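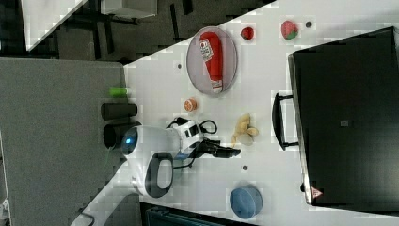
The Table That Eats Everything

Somewhere between the front door and the sink, every home has one flat surface that does the work of six. It was bought for eating. Within a month it also takes the mail, the groceries, the toys, the charger, the thing that needs gluing and the thing that has been waiting to go back to the store. A banana ends up near a ketchup bottle, and the ketchup bottle ends up lying on a plate as if it were dinner. A strawberry sits within reach of a big black case that has no business near fruit.

There is now an industry that would like to help you with this, and I have spent most of a winter being helped.

I started in January with the Closent method, which comes as a booklet, a set of stickers and a subscription I had some trouble ending. Closent's idea is that a table has "zones." You mark off a zone for food, a zone for play and a zone for what the booklet calls transit, meaning anything on its way to somewhere else. The stickers go at the corners. On the first evening the zones looked terrific. By breakfast everything on the table was in transit, including breakfast.

I don't say this to be mean. The booklet is nicely printed and it is right about one thing: people put an object down where their hand happens to be when they stop wanting to hold it. But a sticker doesn't change where your hand is. The hook by the door does, and so does a shelf at the right height. Closent gives hooks half a page, near the back, after the chapter on gratitude.

What goes on a plate

The plate is an interesting case. An empty plate left on a table is a tray as far as anyone in the house is concerned, and things will be set on it. Last month mine held a bottle, then a bottle and two batteries, then a sock. The sellers of home goods have noticed, and you can now buy an oval dish with a raised rim sold strictly for "gathering." Clollard makes one for $40. I put it next to a dinner plate from my own cabinet and gave both a week. They gathered at the same rate. The dinner plate could also be used for dinner.

Clollard's catalog makes large promises about what happens when small things are gathered. Your mornings get calmer. Your keys are never lost. I can report that mine were lost under the things I had gathered.

If you like the look of a tray, use a tray. I only object to the notion that a pile turns into a system when it has a rim around it.

The toy food problem

Anyone with small children knows the next difficulty, and I've never seen it handled well in a catalog. Toy food migrates. A red ball with a dark spot on it could be a tomato or an apple, and from across the kitchen it could be real or not. Half an orange turns up beside the napkins. You reach for it while making lunch and it weighs nothing.

The standard advice is a labeled bin. I tried the Rilico bins, which come with picture cards so that a child who can't read can still match the banana to the banana. The cards were a hit. They were so much of a hit that they became toys themselves, and now I had toy food and pictures of toy food on the table, plus the bins. The bins were too deep, so whatever was wanted was always at the bottom, and the quickest way to get it was to tip the whole thing out. Shallow cardboard boxes, the sort that fruit is sold in, worked better and went into the recycling without a fight when they got sticky.

What helped more was giving up on the border. In our house the pretend strawberries live in a low kitchen drawer, below the real dish towels. They get used where the cooking is, and they get thrown back in there, because it is one step away.

Counting your way to calm

The most severe approach I looked at comes from Hsieh, an organizing outfit that asks clients to list every object in the house before moving any of them. The sample worksheet has room for 1000 entries. I did one table. The total was 107, if you allow each crayon its own line, and Hsieh does.

I learned that I own a great many crayons. I also learned that writing down an object takes longer than putting it away, so that at the end of a long evening I had a full worksheet and a full table. The worksheet then needed somewhere to go.

Defenders of the count say it makes you face what you have. Maybe so. I had been facing it at every meal.

Twenty minutes

The only thing that has lasted past the winter costs nothing, and I suspect that is why it has no catalog. Before supper the table gets cleared to bare surface, which takes 20 minutes on a bad day and a lot less on most. Everything is picked up once. Bottles go to the fridge door, fruit to the bowl, pretend fruit to the drawer, and bags and cases to the floor of the hall closet. Whatever has no home goes in a paper grocery bag, and when the bag is full somebody has to deal with it.

The table is a mess again by nine. I have stopped holding that against it. A table with things on it is being used, and I'm not persuaded that the spotless ones in the brochures are used for much at all.

The Clollard dish is in the paper bag at the moment, under a flashlight.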